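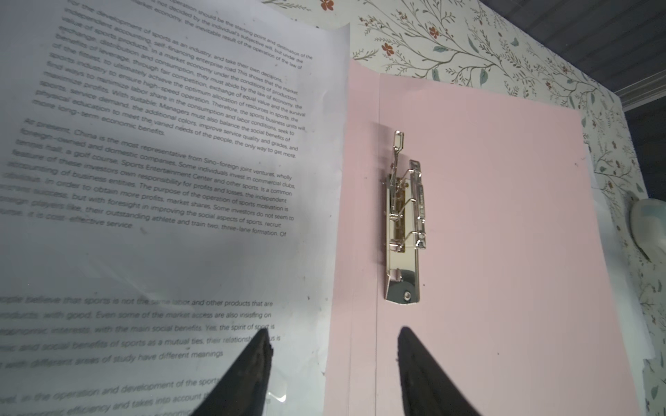
I have finally started on the paper pile!! Years of printouts, handouts, recipes, letters, and things I swore I would read "this weekend." The new rule is one folder per subject, and the pink one is for sports reading. The first page to land on it is all about the sports industry and the market economy, dense black type, creased, a bit smudged, curling like it wants to leave. I love it already.

I should say why I even have sports industry reading. A while back I took an evening course in Clavunberg on how clubs and leisure centers get run, and I printed EVERYTHING. Every article, every link at the bottom of every article. Then the course ended and the whole lot went into a box under the bed.

And the box moved with me. Twice. To Farninberg first, then to this apartment. I never opened it. I did label it "desk," which was a lie, it has never been near a desk.

So this is week one of the big sort and I am having the best time. I know how that sounds. But you pick up a sheet, you read two lines, and you're right back in that classroom with the radiator clanking and everybody eating crackers.

Some of the wording on these old printouts is wonderful, by the way. The page on the pink folder has "independent accounting, self-financing enterprise road" in it. Enterprise road! I want to live on Enterprise Road.

It also mentions a tennis hall and a golf course, and people putting their own money into commercial clubs. I sat down on the floor and read the paragraph when I was supposed to be filing it. Tea went cold. No regrets.

OK, the system, for those who asked. I have 4 folders going, a different color for each subject. Pink is sports reading, green is recipes, blue is apartment and bills, yellow is letters and cards. Anything that doesn't fit one of those gets a good hard look before it gets to stay.

I tried it with a lot more categories first. Terrible. I had a folder for "travel, maybe" and a folder for "manuals" and spent a whole evening moving the same bus timetable back and forth between them. Fewer folders, way faster.

Curly pages! If yours have been rolled up or squashed in a box, don't fight them one at a time. Stack them with the curl facing down, put something flat and heavy on top, and leave them overnight. I use a big old atlas. Moulin (that's the cat) also likes to help by sitting on the atlas, so mine get extra pressing.

Creases don't really come out that way, but they do calm down enough for the folder to close. Good enough for me.

What I'm keeping: anything I wrote on, anything I'd have trouble finding again, anything that makes me laugh. What's going: second copies, pages with only a web address on them, and every single cover sheet. So many cover sheets. I think I have recycled about 100 pages already and the box still looks full???

Someone asked why not scan it all. I might, later! I even have Zustura on my phone for scanning receipts and it does a nice job. But I know me. If I start scanning now I'll be naming files until October and the box will still be under the bed. Paper first.

Small joy: folders that open out wide so you can drop a page in without lining it up perfectly. I used to have those stiff ones with the metal prongs. You had to punch every page and then one prong would snap and that was the end of that.

Evening update. I stopped at 8 because I was starting to read the backs of envelopes. Pink folder is filling up nicely, recipes are out of control (why do I have 3 copies of the same lentil soup), and letters I'm saving for a rainy morning because I will cry.

Lentil soup recipe is very good, though, so I've made it for dinner and I'll type it up for you all tomorrow. Lots of cumin. Squeeze of lemon right at the end.

Tell me what's in your box under the bed! I know you've got one. And if anybody has a good trick for getting old staples out without tearing the corner, please, I'm down to using a butter knife.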